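How to Do a Wooden Number Puzzle With a Kid (Without Losing Tile 4)

Posted by Javiera Benítez, 20 January 2022
Filed under: table games, counting, quiet stuff

Quick one today. A few of you asked how we run the wooden number puzzles at the Fuentealba playroom, the tray kind with the little square tiles. Numbers, pictures, dots. Writing this between groups so bear with me.

What you need

- A wooden number puzzle with a tray. Numbers 1 to 10, with pictures and dots that go with them
- A table, cleared. Big as you've got
- A shallow bowl or box lid for spares
- A cloth

That's it. No timer. No stickers. Maybe stickers at the very end if you must.

On buying one: check three things. Tiles thick enough to pinch. Numbers printed big. A tray with a raised border so it doesn't all slide off when somebody bumps the table. We paid 25 for our first one, secondhand, and it was complete. The Gakholm ones I've handled are fine too, just stiff when new. Rub a bit of candle wax on the edges and they loosen up.

Before you start

Wipe the table. Crumbs get in the slots and then nothing sits flat. Ask me how I know.

Put the tray down first, then take tiles OUT of a full puzzle. Do not tip the whole thing over. I know, tipping is fun. But a full pile is too much for most three and four year olds, they look at it and wander off. A nearly full tray with a few gaps is a job they can see the end of.

Step 1. Pick your numbers

First go, low numbers only. 1, 2, 3, maybe 5. Leave the 6 to 10 in place, kids use them as a guide for what a number tile looks like and which way is up.

Take out one or two picture tiles as well if the child already knows the numbers. Otherwise leave them.

Step 2. Spread them out

Lay the loose tiles face up next to the tray, a hand's width from each other. Not stacked. Not touching. Keep them on the side of the child's writing hand if you know which one that is.

Tray can sit at an angle. Straight is tidier but a kid standing at the corner will turn it anyway so don't fuss.

Step 3. One tile at a time

Point to a tile, say the number, wait. Really wait. Longer than feels normal. Then "where does it live?" and let them look.

Pick up by the sides, fingertips, not the whole palm over the top. Palm hides the number and then they forget which one they've got. Show it once slowly and they'll copy.

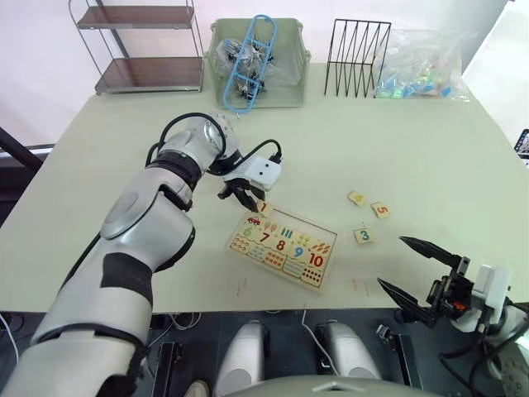
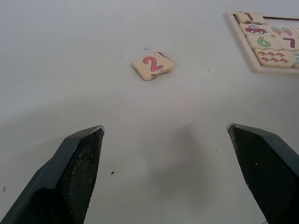

Loose number tiles out on the table, tray close by.

Step 4. Get it over the slot, then let go

Hold the tile just above its space. Line up one edge first. Drop the rest down. Tap with one finger.

If it wont go, turn it a quarter and try again. Don't push hard. Tiles with jigsaw-type edges only go in one way and forcing them chews up the wood, then you get that fuzzy edge that never sits right again. Sand it with a nail file if it's already happened.

Step 5. Say it again once it's in

"Two. It's in." Enough. Skip the big speech.

Then next tile. Go in any order. Some kids want 1, 2, 3, some want the red ones. Both fine.

Step 6. Match the dots

When the numbers are all home, do the tiles with dots and shapes. Take out one dot tile, have the child touch each dot and say the number out loud, then find the number that goes with it. This is the actual counting bit, the number tiles on there own are mostly just shape matching.

Touch and count. If they skip a dot, start over yourself, out loud, without saying "no."

When it goes wrong

Tile upside down: leave it a second, a lot of them spot it.

6 and 9 mixed up: every time. Put both tiles side by side on the table, trace the round part with a finger. Round part at the bottom, 6. Round part at the top, 9.

Kid clears the whole tray with one arm: fine, put most of it back yourself, start from three gaps again.

Bored: stop. Two minutes done happily beats ten minutes of nagging. Come back after snack.

Missing tile: check under the table, then in pockets, then the other puzzle boxes. If it's really gone, trace the slot on thick card, cut, color, cover in clear tape. Ours has lasted since last January.

Making it harder

- Turn the loose tiles face down and flip one at a time
- Put tiles at the far end of the table so they have to carry one over
- Call a number and they take it out instead of putting it in
- Two kids, one tray, take turns. Good luck

Putting away

All tiles back in the tray before it leaves the table. Every time. Count along the number row together, 1 to 10, out loud, that's your check and it's also practice. Then a wide rubber band round the tray both ways, or a zip pouch if you've got one the right size (the big Nesora ones fit ours).

Store flat. Standing on edge, the tiles creep out.

Clean with a barely damp cloth, no soaking, dry right after. Wet wood swells and then you're back to the candle wax.

Next post: threading beads, and the Catby shape sorter I keep getting emails about. Questions in the comments, I read them at nap time.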